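Four months of the two-arm cell on the grab-and-go counter at the Clostach site. Posting notes while they're still fresh. Thread.

Setup: two arms, one table, one snack order at a time. Kiltora does the order queue, Vurnon does the grasp planning. The counter serves a building of 227 people, most of whom want the same items in the same half hour.

Before the cell, the counter had two people on it from opening to close. It still has two people on it. What they do has changed, and that's the part I get asked about least.

Old split: most of the shift went to handing over items and ringing them up. New split: restocking, checking dates, clearing faults. Mathias Aigner ran the counter before and runs it now. He logs every stop by hand because the fault codes lump half of them together as "grasp lost".

His log for September had 70 entries. Soft packaging was the largest group. Film wrap slides, crinkles, reflects. Rigid bottles hardly appear in it.

The restock layout matters more than we planned for. A basket a couple of inches off its usual spot is fine. A bag leaning out of a rack is a stop. So the staff now stock to a tolerance, which wasn't in anyone's job description. We've asked for that to be written in, with the pay grade looked at again.

Training was 12 hours per person. Should have been more, and most of it should have been on recovery. Jeon's manual has one page on recovery.

Counter as it's laid out, wicker basket and tray in the middle, bagged pastries in the wire rack:

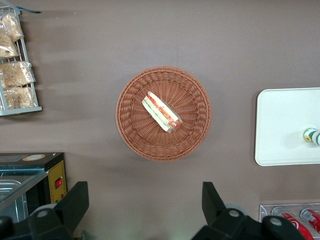
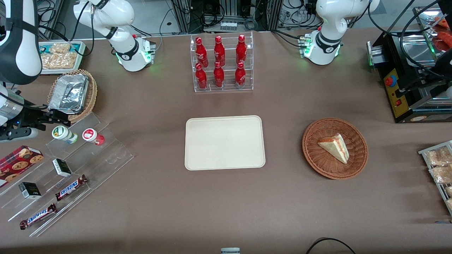

We passed 2,000 orders last week. Throughput at peak is slightly below what two people did by hand. Off peak it makes no difference to anyone waiting.

What the staff asked for, in order: a pause button on their side of the table, fault messages in plain words, and a say in when updates get pushed. The first is in. The second is with Kiltora. The third is still being argued over, and I'll add to this thread when there's an answer.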